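A Sunday at the Kimlow shared workshop

I had been meaning to get over to Kimlow since before Christmas, and what with one thing and another it was Sun 2 February before I finally got on the bus. It's 13 stops from my end of town, and then a walk down past the old Zeltimden dairy, and by the time I got there my ears were frozen and I was very glad of the coffee urn inside the door.

Kimlow opens its doors to visitors twice a year. The rest of the time it's members only, with a woodshop downstairs, a sewing room I could happily have moved into, and the upstairs bay where the Jallo build lives. Jallo is a two-armed machine the members have been putting together on evenings and weekends, and the idea is that it will one day set a table and clear it again. I've followed their newsletter for a long while (it's a good newsletter, if you like reading about screws), so I went straight up and left the woodshop for later.

The first thing that struck me was how much of a home project it still is. There are shelves of odds and ends, a kettle, and a whiteboard with a list of jobs left over from January. The members were generous with their time and let all of us lean in and ask whatever we liked. I asked why everything had to be green, and was told that plain green makes the objects easier to pick out, a very sensible answer that led to a long talk about tablecloths. 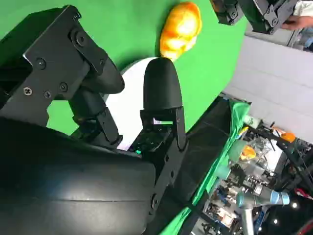 Jallo's grippers at the green table, with a hand reaching in beside the second one.

What I hadn't understood from the newsletter is how much of the work is fingertips. They have been through six versions, and one of the members had the old ones in a cookie tin and passed them along the row for us to squeeze. The early ones were hard and let go of anything shiny. I liked the fourth best, for no reason I could defend - it just felt friendly.

We had two short talks after lunch, one on wiring and one on how they pay for it all, and I'll confess I enjoyed the second more. Most of the budget goes on parts they've broken themselves. Next on the list is a tidier run of cables, and then a set of bowls, which worry everybody.

If you go, wear a sweater, because the upstairs bay is drafty. The Nkosi bakery on the corner does a very good cheese roll and stays open until four. I bought two for the ride home and missed the woodshop entirely.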